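Can a Robot Sweep My Floor Yet? Project Report, Part 3: Results and What I Think

So after all that reading and way too many hours in the Drusville lab, my answer is "kind of, if you're patient." I picked sweeping because I figured it would be the easy one (I was wrong!). You need two hands, one to hold the dustpan down and one to work the brush, and if the pan tips up even a little, everything slides underneath it.

We logged 133 tries with the two-arm setup, which we called Bamora. I scored a try as a pass only if the trash was in the pan when the timer went off at 45 seconds. Bamora passed 118 of them, a lot better than I guessed in my proposal. The catch is that most of those were crumpled paper. Paper is big and light and it kind of helps you out. Rice was awful — it scattered everywhere and I finished the job by hand more than once.

I also think my test was too nice. The arms always started with the tools already gripped, so picking up the brush never counted against them. In July I want to redo it with the tools lying on the floor, and maybe try a rug. For now I'm keeping my own broom.
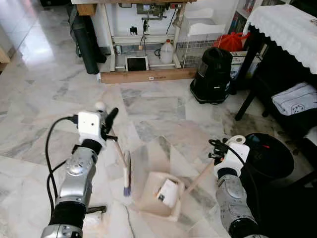
Figure 4. Brush and dustpan in the grippers, crumpled paper in the pan.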